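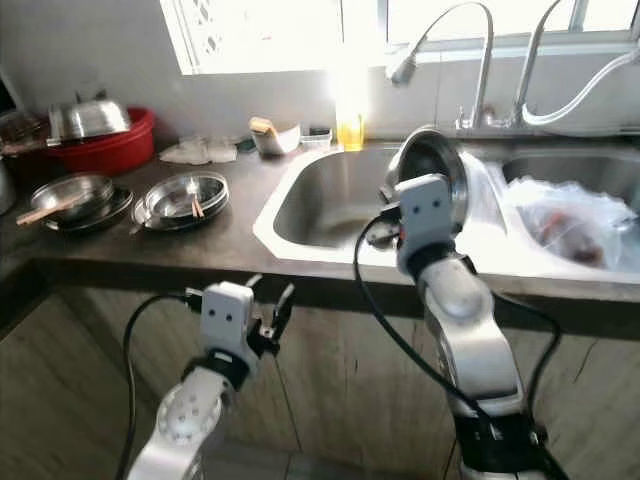
Ticket 585: Kitchen sink, left basin slow to drain, smell reported
Site: Sarkville, ground floor kitchen
Opened: Oct 9, 2022
Status: Open
Handled by: Bahman Hashemi

Reported problem
Left basin drains slowly after pots are rinsed. Smell near the sink in the mornings. The person reporting it says the drain "must be collapsed" and wants the whole run replaced before the Birnach lunch. Right basin said to be fine.

Entry 1
I doubt the drain is collapsed. A collapsed pipe doesn't clear itself in the afternoon and block again after supper, and that is the pattern in the report. Asked what goes down the left side. Answer: "only water". I have heard that before.

Asked for the left basin to be filled to a hand's depth with plain cold water and timed. Result: 40 seconds to empty. Repeated with the right basin at the same depth: 31 seconds. Slower, yes, but I wouldn't order pipe on the strength of that.

Entry 2
Reply from site says the test was unfair as the pot water is greasy and the test water was clean. Fair enough, but that points to grease and away from a broken pipe. Asked them to do the following and report back:
- wipe the steel pot out with paper before it goes anywhere near the sink
- no stock, fat or meat juices down either side
- run the hot tap for a full minute after washing up
- leave the drain cleaner in the cupboard for now

Someone had already poured in half a bottle of Taheri drain gel in March. It apparently "worked for a bit". I'm not convinced it did anything the hot water wouldn't have done.

Entry 3
On the smell. The picture on this ticket has a clear bag of meat in the right basin, directly under the window, with the glare pouring in. The report doesn't mention meat at all. If meat is being left to thaw there overnight, I'd want that ruled out before we blame the trap. Bag to go in the fridge, in a dish with sides. Right basin to be washed with hot soapy water and rinsed afterwards, and the tall tap with the sprayer kept off it until it has been washed, as the splash goes everywhere.

Site says the smell was there before the meat. Which meat? They buy it every week.

Entry 4
Trap under the left basin taken off by Tivia Plumbing. Found a plug of grey fat and a strip of clear plastic film folded into it, the sort that comes off food packaging. No cracks. Trap cleaned and refitted, with a new washer. Their note also recommends a "full system flush" at extra cost. Not approved. I asked what it would remove that they hadn't just removed by hand and have had no answer.

Timed again, left basin, same depth: 31 seconds. Same as the right.

Entry 5
Site asks to close. Not yet. It cleared in March as well, and here we are. Leave it 10 days with the pot wiped out each time and all film and bags kept out of the basins, then time both sides once more and send me the numbers. A message saying "seems better" won't do.

Smell: site says gone. They moved the meat and cleaned the trap on the same day, so we can't tell which one did it. Keep doing both.

Pipe replacement request declined. Next check is with Bahman.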